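Speaker notes: City editions of running shoes, from brief to launch
Gergely Jakab
Session length 40 minutes, questions at the end

Slide 1. Title
Introduce myself. Footwear development at Wanditz, previously color and materials. Mention that the slides will be shared after the session.

Slide 2. What a city edition is
Definition: an existing shoe with a changed color, print and trim package, sold in connection with a local race. Midsole, outsole mold and last are carried over. If the mold changes, it is a new model and follows the normal 18-month calendar. Do not get drawn into collaborations with artists. Separate contract, separate talk.

Slide 3. The case: Lai, Bototley edition
Base shoe is the Lai, neutral trainer. Race is the Bototley half marathon, run in August. Total order 2643 pairs. Two colorways, same artwork. Point out that the size curve was taken from the previous year's race registrations, which skewed larger than our regular retail curve. We ran short in women's 8 and 8.5 anyway.

Slide 4. Calendar
Work backward from race week. Shoes in store three weeks before the start. Ocean freight and customs take six weeks. Production slot four weeks. Artwork is frozen before the material order, and the material order is the date that slips. Pause here. Most questions in rehearsal were on this slide.

Slide 5. Artwork placement
Sockliner: sublimation print on the top cloth. Cheap, full color, wears off under the heel first. Outsole: pad print under clear rubber. Holds up longer, limited to two colors at our supplier. Tongue label: woven, minimum letter height 1.5 mm or the text closes up. Local slang on the shoe needs a check by someone who lives there. Our first draft used a spelling that locals read as the next town over.

Slide 6. Color approval
Lab dips first, then a full shoe. Mesh and synthetic overlay take dye differently, so approve them side by side under D65 and store lighting. The river green on the Lai needed a second round. Pass the swatch cards to the front row now and collect them before slide 9.

Slide 7. Wear testing
Carryover tooling does not mean no testing. Printed sockliners can have a slicker surface. We tested against the plain version on the treadmill and outdoors. One ink system was dropped for color transfer onto light socks. Bimon is the replacement ink. No transfer seen after the standard rub cycle, wet and dry.

Slide 8. Sample room
Keep short. Lefts and rights are labeled on arrival, and development samples stay apart from sales samples. Anything without a tag is logged out and cut up at the end of the season.

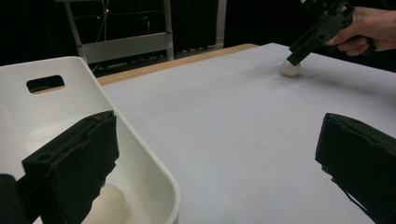

White plastic bin with handle cutout.

Slide 9. Results
Sold through 2635 pairs before the end of race weekend. The remainder went to the archive and to warranty stock. Return rate was in line with the base shoe. Main complaint was the lace color, which marked easily.

Slide 10. Changes for next time
Freeze artwork two weeks earlier. Order spare laces in a darker shade. Add half sizes to the women's run. Get written permission for the skyline drawing before sampling starts, including any building with a protected design.

Questions
If asked about unit cost: give the percentage over the base shoe only. If asked about resale: we do not track it. Swatch cards go back in the gray folder.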